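Search tickets Search

Trillport Help Desk
Ticket 109
Subject: Sadero canister filter losing flow, tank cloudy
Opened by: Rommel Bañez
Status: Closed

Friday, 8:40 am
My canister filter has slowed down a lot over the past two weeks. The return used to push the floating plants across the tank and now they just sit there. Water turned hazy on Wednesday night. Tank is 51 gallons, planted, with 19 ember tetras and a pair of bristlenose plecos. No deaths. Ammonia reads zero, nitrite reads zero. Filter is a Sadero, bought used, so I don't have the manual. I have already cleaned the intake strainer and it made no difference.

Friday, 9:25 am, support
Thanks for the test results. With ammonia and nitrite at zero the fish are not in immediate trouble. Please leave the filter running for now and skip tonight's feeding. Let us know what media is in each basket, bottom to top, and when the hoses were last cleaned.

Friday, 10:10 am
Bottom basket is coarse sponge, middle is Karaca ceramic rings, top is a fine pad with a bag of carbon. I rinse the sponge every month. The hoses have never been cleaned since I got it.

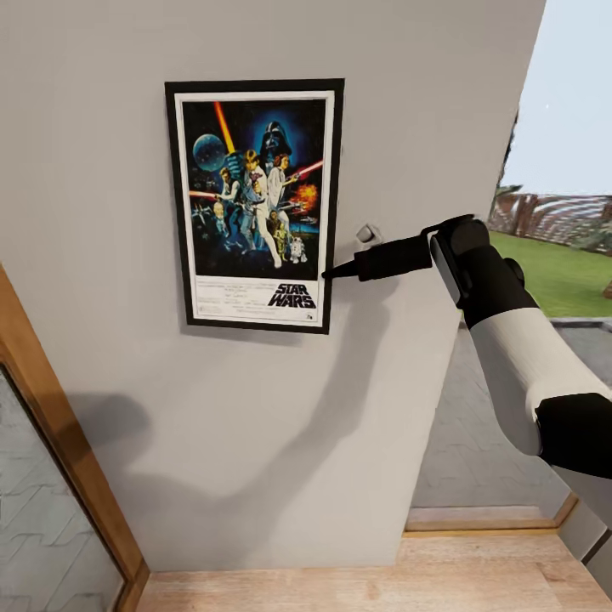
Can I rinse the ceramic rings under the tap while I have the filter open?
Use a bucket of water taken from the tank. Chlorinated tap water can kill the bacteria on the rings, and you would likely see ammonia within a few days. Swish them until the loose dirt comes off and put them back. They will still look brown.

Friday, 10:50 am, support
Please work through the steps below in order and write down the flow after each one. To measure it, hold a one-gallon jug under the return and time how long it takes to fill.

1. Unplug the filter and the heater. Close both valves before you disconnect the hoses.
2. Replace the fine pad. Do not rinse and reuse it. A packed fine pad is the most common cause of slow flow on this type of filter.
3. Run a hose brush through the intake and return hoses from both ends. Flush them until the water runs clear. Plain tap water is fine for hoses.

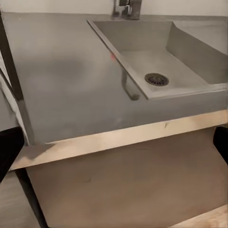 4. Take out the impeller. Wipe the magnet and the inside of the well with a cotton swab. Check that the shaft is not cracked.
5. Check the lid seal for grit, put a thin film of silicone grease on it, and close the clamps evenly.
6. Open the valves, let the canister fill, then plug it in. Rock it gently to get the trapped air out.

Friday, 4:15 pm
Done. Before starting, the jug took around 51 seconds. New pad brought it down a little. The hoses were the bad part, a lot of brown slime came out of the return side. Impeller had a bit of plant stem wrapped on it, shaft is fine. Jug fills much quicker now and the floaters are moving again. Small drip at the lid.
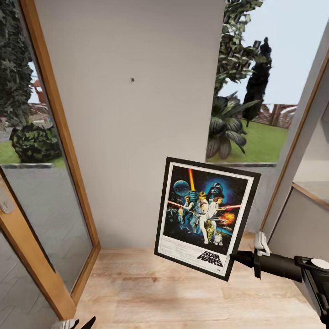 Star Wars poster in a thin black frame

Friday, 4:40 pm, support
For the drip, unplug the filter, shut the valves and reseat the lid. If it still drips, the seal has probably gone flat. Stondik sells a replacement, but match the size to your old one first.

Monday, 7:55 am
Reseated it and there is no more drip. Water is clear this morning. Ammonia and nitrite still zero. Feeding again. You can close this.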